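Progress report to the funder
Vinyl reissue project: the Rarnum recordings
Reporting period: to February 2024
Prepared by: Felicja Baran, project lead, Clalside Records

1. Where we are now

The grant agreement asks for a report at the middle of the project, and I have tried to follow the headings you sent us. Where a heading did not fit to our work I have joined it with the next one.

The project is to bring back on vinyl the two albums which the Urbańczyk Quartet recorded for the Rarnum label, and to place them in the shops at a fair price. Both albums have been out of print for a long time. The first one, "Harbour Pieces", exists only as used copies, most of them worn. The second one, "Orier", was released on cassette and never on a record at all, so for this title the word reissue is not fully correct, but we use it for both.

At the date of this report the tape transfer is complete for both albums. The mastering of "Harbour Pieces" is complete and approved. The mastering of "Orier" is in its second round. The sleeve for the first album is at the printer, and the sleeve for the second is still a draft. We are later than the plan by one stage on "Orier" and on time with the other title.

2. Tape transfer

The master tapes came to us in 2 boxes from the family of the quartet's cellist. The condition of the "Harbour Pieces" reels was better than we had feared. The splices had dried and the tape came apart at several of them during the first slow wind. The engineer replaced them one by one before he made any transfer. No music was lost in this work.

The "Orier" reels were more difficult. One reel had the signs of sticky tape, and it had to be baked at low temperature before it could be played. We made the transfer on the day after baking, two passes for each side, and kept both passes. On the second pass there is a small drop in the left channel near the end of side A. The first pass does not have it, so we used the first.

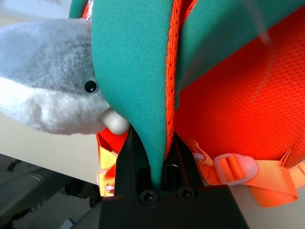

The notes in the tape boxes gave us a different running order from the one on the cassette. On the cassette the long piece, "Slow Water", closes side B. In the notes it opens side A. I wrote to the two living members of the quartet and both of them prefer the order in the notes. They explained that the label had changed it to make the sides of the cassette equal. On vinyl this gives us a side A which is longer than side B, but it is still inside the length at which a record can be cut at good level.

I would like to mark this as a change from the application, where we wrote that the running order would be kept. If you have an objection, please let me know before the lacquers are cut.

3. Mastering and test pressings

For "Harbour Pieces" we received test pressings and listened to them on three different systems. The first set had a light but regular tick on side B, at the same place on each copy, which means a fault in the stamper and not in the single disc. The plant accepted our complaint and made a new stamper without charge. The second set is clean. The surface noise is low and the quiet opening of side A, which was my biggest worry, comes through well.

Concerning the sound in general, we asked for a light hand. These are small rooms and acoustic instruments, and the players breathe before the phrases. On the old pressing a lot of this was covered by noise. In the first mastering of "Harbour Pieces" some of the high end had been lifted too much and the viola became thin. We asked to bring it down, and the approved version is near to the tape.

"Orier" was recorded with more distance between the microphones and the players, so the balance is different. The first round of mastering tried to make the two albums sound like a pair. The musicians did not like it and I agree with them. The second round leaves the room sound as it is. We expect to approve it in April, and after that the lacquers can be cut.

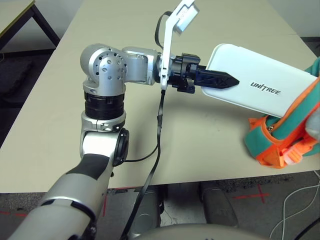 4. Sleeves and written notes

The original sleeve of "Harbour Pieces" was printed in two colours on rough grey card. The artwork was lost, so the designer worked from the cleanest copy we could borrow. He redrew the lettering by hand and matched the blue to the inside of the gatefold, where the light had not reached it. The new sleeve is a single pocket with a printed inner bag. A gatefold would have added too much to the price of each record, and we had said in the application that we would keep the shop price low.

For "Orier" there is no old sleeve at the right size. The cassette cover is a narrow photograph of a coastline, and when we made it larger it became very soft. The designer has made two drafts. One uses the photograph in a small square with a wide border. The other uses only type. The musicians like the first and our distributor likes the second, because he thinks it will be easier to see in the rack. We have not decided yet.

The written notes for the first album are finished. They cover the beginnings of the quartet, the church hall where the recording was made, and the instruments. The notes for the second album are half done. I have interviewed both living members, in total four long conversations, and the text is now with a translator, as one of them preferred to speak in Polish. We plan to print the notes in English and French, so that the records can be sold in Quebec without a separate insert.

The licence for all the compositions is signed. There is one traditional melody in "Orier" for which the arrangement was not registered. We have registered it now in the name of the arranger, with the help of the family.

5. Quantities, price and orders

The first pressing of "Harbour Pieces" will be 700 copies on black vinyl. The first pressing of "Orier" will be 400 copies, also on black. I know that many shops ask for coloured vinyl, and we discussed it. The plant told us openly that for such quiet music the black compound gives them fewer returns, and so we stayed with it.

The price to the shops is the one in the application. The price in our own web store will be $30 for each album. There will be no box and no numbered edition. We thought about a set of the two records together, but with different release dates it would only make buyers wait.

Pre-orders for "Harbour Pieces" are open. The interest is stronger than I expected from outside of Canada, and weaker from the shops in our own city, where I think we have not done enough visits. I will correct this before the release. Several buyers have written to ask for a download with the record. A download card was not in the budget, but the code can be sent by email and costs us almost nothing, so we will include it for both albums.

6. Budget

The spending on transfer is higher than planned, due to the baking and the repair of splices. The spending on design is lower, because the gatefold was removed. The two differences nearly cancel each other. The cost for translation was not planned as a separate line and I have placed it under written notes. The detailed table has been sent with the signed copy of this report.

The price of pressing has gone up a little between our first quote and the order. The plant kept the old price for the first album, which I appreciate very much, but it will not be possible for the second. We can cover the difference from our own money and we do not ask for an increase of the grant.

7. Difficulties and risks

The main risk is the time at the plant. Our place in the queue for "Orier" depends on sending the lacquers soon after the mastering is approved. If the musicians ask for a third round, we will lose the place and move to the next free one, which may be some weeks later. I have told them this, and they understand, but I do not want to press them to accept a sound that they do not like.

A second risk is storage. Our stock room is dry but small – it was enough for CDs, and records are heavy and must stand upright. The distributor has agreed to take most of the copies of the first album directly from the plant, and we will keep only what we need for the web store.

A third, smaller matter is the original tapes. The family wishes that they go to a library after the project. We have spoken with one archive and they are interested, but they ask for a list of contents in their own format. It is slow work and I am doing it in the evenings.

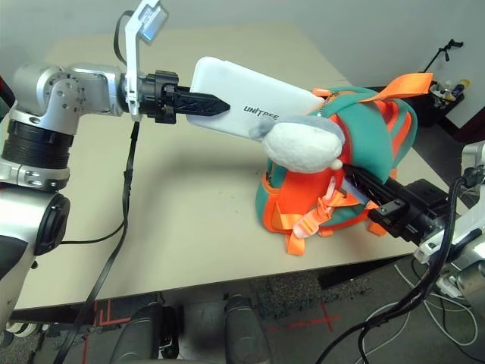

8. Next steps

Release "Harbour Pieces" to shops and to the web store as soon as the sleeves arrive at the plant and the records are packed.

Approve the second round of mastering for "Orier" and send it for cutting.

Choose the sleeve for "Orier" and send the final artwork to the printer.

Receive the translation, complete the notes and have them read by the musicians before print.

Finish the list of contents for the archive and agree on the date when the tapes can be handed over.

Send review copies of the first album to radio and to the magazines. The list of addresses is ready. If your office would like to receive copies for its own collection, please tell me how many and to which address, and I will add them to the same mailing.

I will send the final report after the second album is released, together with the sales figures for the first. For questions about the change of running order in part 2, please write to me directly.

Felicja Baran
Clalside Records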